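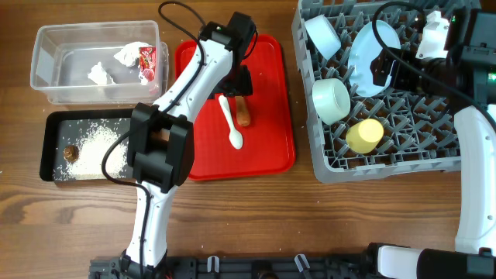
Figure 1. Table layout with waste container, food tray, serving tray and dish rack.

Clearing the Table: Sorting After a Shared Meal
Project report submitted by Aishwarya Marar
January 16, 2018

1. Background

The Gillia residence hall has one shared kitchen on each floor. Residents eat at the same long table and are expected to clear it before the next group sits down. During the fall term the hall office received repeated complaints about food left in the sink, wrappers mixed with dishes and cups put away unwashed. The present project examined whether a fixed arrangement of containers on the table itself would make clearing faster and reduce the number of items placed in the wrong location.

2. Arrangement

The arrangement assigns one place to each kind of item. A clear plastic container without a lid receives paper and packaging; in Figure 1 it holds crumpled white tissue and a red snack wrapper. A shallow black tray is used for loose food, shown with white rice. The raised edges of the tray were considered important, as rice was the item most often swept onto the floor in the earlier trials. A red serving tray carries utensils and single pieces of food, and a gray dish rack takes cups and plates. Cups are laid on their sides in the rack.

The first version of the arrangement, called Davon in the project notes, placed the rack beside the sink. Residents carried cups across the room one at a time and often set them down on the counter. The second version, Gotero, moved the rack to the table and is the version discussed in the remainder of this report.

3. Procedure

Each version was used for 2 weeks. Residents were given a single printed card and no further instruction. After each evening meal the contents of every container were checked and recorded. A total of 569 items were recorded under Gotero, compared with 400 under Davon, when fewer residents were present.

4. Results and Discussion

Wrappers and tissues were sorted correctly in nearly all cases under both versions. Utensils caused the most difficulty. Spoons were left in the food tray when rice still clung to them, and the card did not state whether they should be scraped first. Cups reached the rack more reliably once it stood on the table, although the rack occupies a large share of the surface and leaves less room for diners who are still eating.

A revised card will be tested in February in the Cáceres wing, where the tables are wider. It will instruct residents to scrape spoons over the black tray before placing them on the red one.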